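**Kostuldale lab begins second round of household task recordings**

The Kostuldale Robotics Laboratory has started a second round of recordings for Stikelard, its program to teach a two-armed robot ordinary household work from human-guided examples. The new sessions take place in furnished bedrooms and sitting rooms and concentrate on a single job: picking up litter from the floor and putting it in a garbage bag.

Stikelard learns from demonstration. An operator guides the robot's arms through a task from start to finish, and the movements are stored together with the view from the robot's cameras. The learning system is then trained on the full collection. The laboratory has set a target of 138 accepted demonstrations for the litter task, divided among five rooms.

"The first round was recorded at a workbench, and the results stayed at the workbench," said Verna Lindqvist, who directs the program. "We need examples from rooms with carpets, beds and sofas, where the arms have to work close to the furniture and the floor is the work surface."

Each session begins with the operator and a recorder agreeing on the placement of the litter, which is changed after every run. Wrappers and paper were chosen for the opening weeks. They are light and crumple differently each time they are handled, so the fingers seldom meet the same shape twice. Rigid items such as cans and bottles will be added in July.

The bag has required the most attention from the operators. One arm is normally assigned to hold it while the other does the collecting, and both arms are recorded at all times, including when one of them is still. Operators are asked to keep the bag within reach of both grippers and to complete a run even when an item is dropped. Dropped items are noted in the session log and the run is kept.

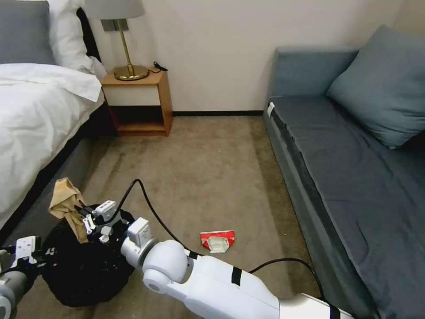

*A bedroom session in the litter task: the left gripper holds the side of the garbage bag, with a red-and-white package on the carpet between the bed and the sofa.*

Seven operators have been trained for the current round. Training was led by Crescencio Beltrán, who also wrote the written guide used during sessions. The guide sets a limit of 10 runs before an operator must rest, a rule carried over from the first round after reviewers found that movements became hurried late in long sessions.

Review is carried out separately by Hortensia Quiroga and Ryota Kamata. A run is accepted when the camera record and the arm record match in time and the task has been followed to its end. Runs that fail on timing are set aside and may be repaired. Those with missing camera footage are removed.

"We do not reject a run for being clumsy," Quiroga said. "A second attempt at a grasp is useful to the system - it shows how a person recovers. What we cannot use is a run where the records disagree with each other."

The furnished rooms are located in the Jardine building, on the floor below the main laboratory. Bedding, lamps and other loose furnishings will be exchanged between rooms as the round proceeds, so that the same bed or sofa does not appear against the same wall throughout the collection.

Staff who use the Jardine building are reminded that the furnished rooms are closed to visitors while recording is in progress. Sessions end each day at 4:30 p.m. Departments wishing to propose a household task for the third round should write to Mhairi Aitken in the program office, giving a short account of the task and the objects it would involve.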